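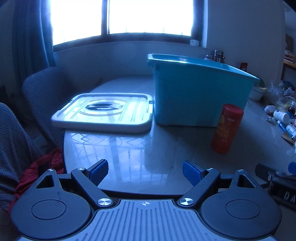
Ticket 196 - storage tub lid will not stay shut
Opened by: Heather Hinds
Product: Tekora tub with separate white lid
Status: open

Hi, me again! I have one of your tubs, the blue-green one, and I'm using it as the family medicine box. The lid goes on fine and I get a click on one side, but the other side lifts back up as soon as I pick the thing up by the handle. I carried it across the kitchen like that and ended up chasing pill bottles under the chairs. I bought it in May and it behaved itself until after New Year.

What I've tried so far:

Emptied everything onto the table and closed the lid with nothing inside. Same side pops up.

Turned the lid around and tried it the other way. Now the OTHER side of the tub pops up, so I'm thinking lid and not tub.

Reply from Iraklis Liapis, Lurnico support, 21st January
Thanks Heather, turning it around was a good test. Could you lay the lid flat on a hard table and press each corner? If one corner rocks, it has probably warped. Has it been through the dishwasher?

Reply from Heather
Okay, guilty - it went through the dishwasher, bottom rack, maybe twice. I did the corner test and one corner does rock, about the thickness of a coin.

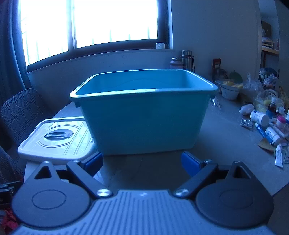 I left the medicines out on the table while I was at it, and went through the dates before anything goes back in (two things for the pharmacy to get rid of, so the afternoon wasn't wasted). My sister Evdokia says put a heavy book on the lid overnight. Is that worth a go or will I crack it?

Reply from Iraklis
A book won't crack it, but run the lid under warm water first, dry it, then weigh it down for 20 hours or so. If it still rocks I'll send a new lid.

Reply from Heather
Did the warm water and two cookbooks. Better! It clicks on both sides now, but if I load the tub right up the bad corner still creeps open. I'd like the new lid please - same address in Ciserthorpe.

Status: replacement lid requested, passed to Ourania Tzavaras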